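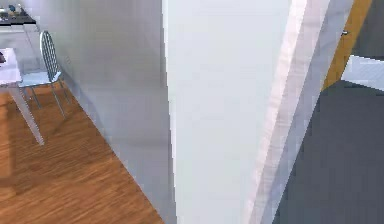
Talks and papers: Event hosting

Scoring a host bid before the site visit
Speaker notes, Rhodri Griffiths
Jun 20, 2020

Notes are as used on the day, with slide cues left in. Questions at the end are from memory.

Slide: title

Welcome and thanks to Lleucu Craddock for chairing. Subject is the selection of a host for the regional track and field championships, and in particular the paper stage, before anyone gets on a train. I am not going to talk about whether the event should be held at all next season. That is a separate discussion and it has its own session in July.

Slide: how it was done before

Old method. Each town wanting the event sent a letter and a brochure. The panel read them, visited every town, and voted on the way home. Scores were not kept. When Biltimham asked why it had lost, the panel could supply the result of the vote and very little else.

Two faults to name. The first is order: the town visited last did better than its papers suggested. The second is that the brochures were not comparable. One gave seats, another gave "capacity" and counted the grass bank. One gave the hire charge with tax, one without.

Pause here. People usually recognise the grass bank.

Slide: what the form asks

The new form is kept in Sotine, which most of you already use for entries. Every bidder fills in the same fields. Blank fields score zero and are not chased. Headings are:

Track and field facilities, with the date of the last survey
Warm-up area and the walking route from it to the call room
Officials available locally, by grade
Medical cover and vehicle access
Transport and overnight rooms
Hire charge and what it includes
Use of the site in the weeks either side

The last one was added by Hywel Mathias after a clash with a school sports booking. It looks minor. It decides whether the throws cage can be left up.

Slide: marks

Total of 100. Facilities carry the largest share, then officials, then cost. The weights are published with the form, so a bidder knows before starting what an extra field official is worth compared with a cheaper stand.

We do not mark "vision" or "passion for the sport". Both were on the draft. The two markers who tried them gave the same bid very different scores, and neither could say what evidence would change their mind.

Slide: pass or fail items

Some items carry no marks. The bid meets them or it goes no further. A current track survey is one. Vehicle access to the infield for an ambulance is another. Water on site is a third.

Say clearly: a pass or fail item must never be traded. If the panel finds itself saying that the rest of the bid is so good it can let the survey go, the item should have been a marked one, and the form needs changing for next time. It does not get changed during the round.

Slide: worked case, Plovbridge and Biltimham

Both towns agreed to their figures being shown.

Plovbridge: permanent seating for 3,053, good rail link, full set of grade-listed officials for the track and a shortage for the throws. Warm-up is on a football pitch across a public road. High hire charge, but the charge includes photo finish and the operator.

Biltimham: smaller stand, lower charge, warm-up track directly behind the back straight. Strong throws and jumps officials. Rooms are the weak point. Teams travelling furthest would be split between sites.

On the old method I think Plovbridge wins, on the strength of the stand. On the form, the gap between them came out at 3 marks in favour of Biltimham. Most of that came from the warm-up area. Athletes crossing a public road means stewards, a signed traffic order and a longer call-up time, and the longer call-up pushes the timetable past the hour at which the stand has to be cleared.

Do not dwell on who got it. The point is that Plovbridge had a sheet showing where its marks went. Its next bid moved the warm-up to the school field on the near side.

Slide: cost on a like basis

Kayode Aliyu built the cost page and should have the credit for it. Every quote is broken down to the same lines: hire, power, timing, stewards, waste, reinstatement. Where a town includes something in the main charge, it is asked to state so and the line is marked as included. We then mark the total.

Reinstatement catches people out. It covers the grass after the throws and any damage to the inside lane from vehicles. If it is not quoted, it still arrives as an invoice.

Slide: who marks

Each bid has 2 markers, working apart. Neither sees the other's sheet until both are locked. Where they differ by more than a set margin on any heading, Gus Montoya reads that heading alone and his mark stands.

Markers declare home clubs. A marker whose club uses a bidding track does not mark that bid. With a small region this is awkward and we have borrowed markers from next door. They were slower on local transport but otherwise no different.

Slide: the visit

The visit remains, but only for the leading bids, and it checks the form. It does not produce a new score. The visitor walks the route from warm-up to call room to start, times it, and looks at the hammer cage and the landing beds. If something on the form is wrong, the mark under that heading is corrected and a note is added.

Lunch is paid for by the region. Keep this line in, it was asked about last time.

Slide: what the form does badly

It favours towns that have hosted before, as they have the papers to hand. Around half the enquiries we had from new towns never became bids. A short advice call before the closing date has been agreed and Costa, who run the entries desk, will take the bookings.

It also says nothing on whether a town will be easy to work with. I have no good measure for that. References from previous events are taken up, unmarked.

Slide: questions

Asked whether losing bidders should see the winner's sheet. Answer: the marks, yes; the cost lines only with the host's consent.

Asked about wind gauges on both straights. Answer: marked under facilities, small weight. Will look at it again.

Asked whether the same form would suit cross-country. Answer: no. Too much of it is about the track. Hywel has a draft with parking and ground conditions in place of the facilities heading, and would like comments by the end of July.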